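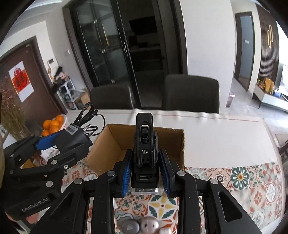
Gargate opened its data work to visitors on Nov 1, 2022, with a demonstration of hand-held grippers used to record household handling tasks. The session was held over a dining table in a furnished home in Trotitz and ran in groups, with the same short program repeated for each.

Operators work with a gripper in each hand. The fingers open and close with the operator's own grip, and the opening width is logged together with the camera view and the position of the tool. Recordings are later used to train arm controllers that carry compatible fingers. No robot arm was run during the demonstration.

The exercises were drawn from the company's packing set. An operator picks up an item, moves it over an open cardboard box, lowers it and releases it. Items range from small cases to hand tools with a cable attached. Cabled tools are rated the harder group: the cable shifts the load after the lift and can catch on the rim of the box during release. Operators are told to pause before lowering and to re-grip only on the table surface.

Each recording lasts 20 to 40 seconds. A take is discarded if the item is dropped, if a hand enters the view, or if the fingers close before reaching the item. Gargate said a task is considered ready for training at 100 accepted takes and is reviewed again at 1000, when lighting and table covering are also varied. Patterned cloths are kept in the rotation for that purpose.

Visitors were able to try the grippers after a short briefing. Most had difficulty judging depth when working over the box, and staff advised them to watch the finger pads instead of the item. Takes made by visitors were deleted at the end of each group.

Questions dealt mainly with calibration and data transfer. The grippers are calibrated at the start of a shift and after any impact. Files are checked in Pap, the company's review software, which marks gaps in the position track and sends doubtful takes to a second reviewer. Export to Morkance, the training system, is done in batches.

A second demonstration is planned for January and will cover kitchen tasks. Registration is through the Gargate office in Trotitz.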